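Skunstead Shelf Labels

A small command-line program that prints spine labels and shelf signs for paper archives, parish libraries, club reading rooms and anyone else with a lot of boxes and a label printer. It reads a spreadsheet saved as CSV and writes a PDF you can print on plain sheets or sticky stock.

Status: in use, slow development. The file format has been stable since version 2.

What it does

Each row in the CSV becomes one label. The program works out the size of the label from the kind of holder named in the row, picks a type size that fits, and packs the labels onto pages. It can sort by call number before printing, so the sheet comes out in the order you walk the shelves.

It does not keep a catalog, and it doesn't check your call numbers for duplicates. Use your catalog program for that.

Installing

You need Python 3.9 or later. Unpack the release and run the install script from inside the folder. On Windows, run it from a normal command prompt, not as administrator. There are no other packages to fetch.

The fonts are in the fonts folder. If you swap in your own, use a TrueType file and change the font line in settings.txt.

Input file

The first row must hold the column names. Order does not matter and extra columns are skipped.

call: the call number, up to 24 characters. Required.
title: short title, up to 60 characters. Longer titles are cut at the last full word.
years: free text, such as 1961-1974 or undated.
holder: one of box, binder, magazine, map or plain. Plain is used if the column is blank.
copies: a whole number. Blank means one.

Save the file as UTF-8. Excel's default CSV will garble accented letters, so choose the UTF-8 option in the save window.

A single run takes up to 1,000 rows. Above that the program stops and asks you to split the file. The limit is there to keep the PDF small enough for older printers and can be changed in settings.txt.

Page layouts

Two layouts come with the program. Kamel is the plain layout, with black text and a thin border. Boditz puts the call number on a solid band across the top and is easier to read from a step stool. Boditz uses a lot more toner.

To choose one, add the layout name after the input file:

labels periodicals.csv boditz

With no name given you get Kamel. The sample folder has a file of 154 rows taken from our periodicals room, with titles shortened, which is handy for trying both layouts.

Holder types

The box type makes a label for the short end of a standard archive box. The binder type is tall and narrow, with the text turned to read from the bottom up. The map type makes a wide strip for drawer fronts.

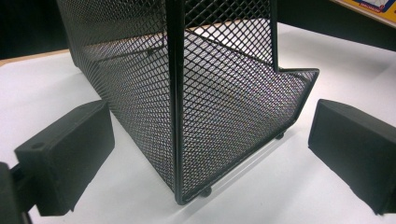

The magazine type is for upright holders and has caused more questions than the rest put together. By default it prints a label to be stuck on directly, and this suits cardboard and solid plastic. Adhesive has very little to grip on open mesh like that of the black metal holder shown, where the diamond lattice leaves only thin strands behind the paper. For these, set mesh_tag to yes in settings.txt. The program then prints a folded tag with two punch marks, to be tied on with cotton tape. Print tags on card of at least 200 gsm or they curl within a few months.

Known problems

Call numbers with a slash are sometimes split over two lines at the slash. Put a space on both sides to stop it.

On Bestex sheet stock the bottom row prints slightly low. Set bottom_shift to 10 and print a test page on plain paper before using the sheets.

Sorting treats capital and small letters as different. This will be fixed in the next release, planned for April.

Preview on a Mac may scale the page to fit. Set scaling to 100 percent in the print window.

License and contact

MIT license, see LICENSE. The bundled fonts have their own license, found in the fonts folder.

Report bugs through the issue tracker and attach the CSV if you can. A few rows that show the fault are enough. New layouts are welcome, as long as they come with a sample page and stay readable in black and white.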